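3.2 The hanging cell

All hanging tasks in this study were run in a single cell, which we call Tawhiri. The cell has two arms facing an upright green surface that carries adhesive wall hooks. Small everyday items are hung on the hooks and taken down again. Section 3.1 covered the arm controller. In this section we describe how the cell is set up and what has to be done to keep it usable over a long run of episodes. Figure 4 gives three views of it. 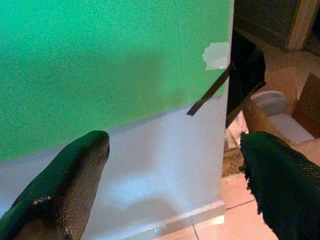
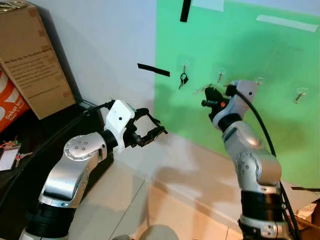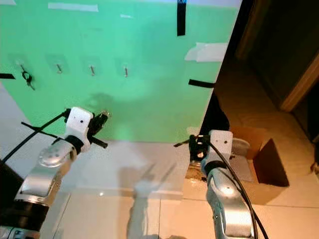
Figure 4. The hanging cell. First: view between the two fingers of one gripper, with their dark green textured covering. Second: both arms at the hook row, keys on the leftmost hook. Third: both arms at the hook row, a looped black cable on the leftmost hook.

3.2.1 Placing the hooks

The hooks are household parts, each a small metal hook on a translucent square adhesive base. We set four of them in a loose row. They are placed by hand and we do not use a jig, so the height differs a little from one hook to the next. We kept this variation on purpose. An early policy trained on a perfectly level row failed as soon as one hook was replaced slightly lower than its neighbors.

Before a hook goes on, the spot is wiped with alcohol and left to dry. The base is then pressed for 90 seconds and the hook is left alone overnight. Hooks that were loaded on the same day came off much more often, usually during a pull to the side when the gripper had not lifted the item clear of the tip. A hook that has come off once is thrown away. We tried fresh adhesive on old bases and did not get a bond we trusted.

Strips of black and white tape are stuck on and near the green surface. They stay in place between sessions, and an operator who finds one lifting at a corner presses it back or puts a new one in the same spot. Episodes recorded before and after a tape change are tagged in the log.

3.2.2 Finger coverings

The bare fingers slipped on keys and on thin cable. We therefore cover the fingers used for these items with material cut from rubber-coated work gloves. The rough side faces out. Each piece is pulled on like a sleeve and trimmed near the tip.

The covering is the part of the cell that wears fastest. The tip frays first, and loose threads can catch on the end of a hook when the gripper backs away. Small bits of debris also stick to the rubber. The operator looks at both fingers at the start of each session, picks off anything loose, and trims the threads with scissors. We replace the covering every 100 episodes, or sooner if the finger shows through. Both fingers of a gripper are always done together. When only one was changed, the grip closed off center and keys turned in the grasp.

After a change, the closing width is set again with an 80 mm steel bar and then checked on a single key. This check was added by Anju Saxena in August after a batch of episodes had to be dropped. The new coverings had been thicker than the old ones, and the gripper reported a closed grasp on nothing.

3.2.3 Cables and joints

The cable to each wrist module needs enough slack for the full turn of the wrist, but it must not hang low enough to touch the items. We set the slack with the arm stretched toward the farthest hook it will use, then bring the arm home and watch where the loop falls. Most of the stops we logged in the first weeks came from a loop that had slid down the arm. Moving the cable tie closer to the elbow cured this.

Joint screws are checked with a driver once a week. We found two loose screws during the study, both at the same elbow. The fault showed up as a slow drift in where the gripper met the hook, and it was first taken for a camera error. Sarla Bajpai traced it by holding the wrist and feeling for play with the motors locked, and we now do this before any camera is recalibrated.

3.2.4 Restarting after a fault

If an arm stops with an item in the gripper, the operator supports the item with one hand before the gripper is opened. The arm is then moved back from the hooks along its own approach path. Moving it sideways has pulled hooks off. The operator presses on each hook lightly, checks the finger coverings, and runs one hang and one removal with the keys. If both go through, recording starts again, and the stopped episode is kept in a separate folder. It is not used for training.

Related items
Flirkon: a log format for two-arm tabletop work
Grip loss on thin cable with soft finger sleeves
Prorka dataset notes, hanging and removal tasks
Dristwood workshop: short papers on cell upkeep
Finding joint play without extra sensors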